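Guided Walks and Visitor Groups
Handout 6: Timing the old town route

In this session we look at how a guide plans the time of a walking tour. Our case is the evening walk in Pleltgate, which the company Bustos sells to small groups. Last year 1,221 guests took this walk, and most of the complaints were about waiting, very few about the stories.

The route is short and has 2 steep parts. Please mark them on your map before Friday.

Points to prepare
– Where does the group stand when the guide is speaking? The street must stay free for residents.
– Which stops can be left out if it rains?
– How do you answer a long question from one guest while the others want to go on?

A common mistake of new guides is to speak too long at the first stop. Guests arrive with fresh legs and want to move. Give them the welcome, one good story, and walk. The long history of the harbor gate can wait until the bench at Zetero Square, where people are happy to sit.

With teenagers in the group, let them find something themselves, such as the date over a door. It costs very little time and the parents enjoy it also.

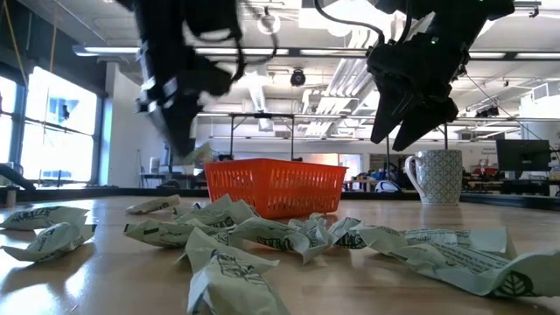
Begoñe Escobar wrote after the last session that she does not agree with the bench: on summer evenings it is always taken, and she prefers the steps of the chapel, 300 meters further. Both are possible. If you choose the steps, you must shorten the part about the gate – the bells ring at eight and you will not be heard.

For next time: write your own timetable for the walk, one page, and bring it printed.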